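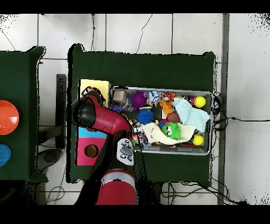 Progress report to Clasasix, second period
Project: Julska (teaching an arm to pick by demonstration)
Prepared by Uyên Tôn, Cliratach
Sep 14, 2018

Where we are

We recorded 209 demonstrations in this period and kept 186. The rejected ones were mostly operator errors: the arm bumped the wall of the bin, or the person driving forgot which toy they were supposed to be going for. The plan called for fewer than this, so on paper we are ahead. I would ask you not to read too much into that. A count of recordings tells you how long people sat at the controls and very little about whether the arm has learned anything.

The task is the same as in the first report. An operator moves the arm to a crowded bin of toys, picks one item, lifts it clear and sets it down outside the bin. The toys are plush animals, tennis balls, spiky rubber-type balls and a few pieces of cloth, all in together.

What the trained policy does

We ran 60 trials on the version trained at the end of the period. It does well on a ball sitting high in the pile with some space next to it. It does badly on nearly everything we said in the proposal we cared about. Cloth is the worst. When a cloth lies over other things, the gripper closes on a fold and whatever is under it, and then drags both. The operators deal with this by pinching an edge and waiting a moment before lifting, but each of them does it a little differently, and the policy seems to have settled on a blend of the two that matches neither.

The spiky balls were supposed to be the easy case. They are easy to grip and hard to let go of cleanly, and they catch on the cloth. I underestimated this.

I am also not convinced by our own success figure from the first report. Going back through the logs, 102 of the demonstrations behind it start from nearly the same arm position, above the left part of the bin. A policy that learned to go down on the left and close would have looked respectable. We now change the starting position before every recording, and the results have dropped, as they should have.

Remote control or hand guiding

The proposal assumed that remote control would be faster to teach and hand guiding more accurate. So far I can't support either half of that. Remote operators tire sooner and their last recordings of a session are visibly worse. Hand guiding puts a person's arm and shoulder in the camera view, and we have not shown that the policy ignores them. The comparison Hoàng promised is still owed to us, and I have stopped planning around it.

Money and time

Spending is within the budget. Operator hours are over and equipment is under, because we put off the second gripper. I would like to move that line to operator hours and need your agreement in writing.

Next period

No new toys and no new tasks until cloth works or we can say clearly why it doesn't. One written picking rule for cloth, followed by all operators. A repeat of the trials with the bin refilled by somebody who is not running the arm. If there is no change by November, I will recommend that we drop cloth from the final demonstration and say so in the public summary.

The rejected recordings are kept and can be sent on request.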